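In Defense of the Tablecloth

I own 33 placemats and I would trade them all for one decent tablecloth. Placemats divide a table into parking spaces. A cloth lets the pot land anywhere, and the bowl and the stray spoon land beside it, and dinner looks planned.

Gingham gets sneered at. My neighbors in Onstead think it belongs at church picnics, and they own more than 53 shades of oatmeal linen – all of which show gravy. Checks forgive. I have spilled three separate soups on mine and only the dog noticed.

Set the pot down with its lid on, too. Serving dishes are just extra washing with better manners. 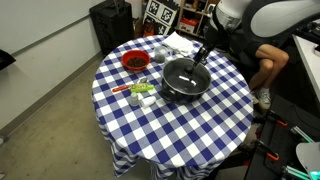
Does a round table need a round cloth?
A square one is fine, as long as you can live with the corners hanging lower than the rest.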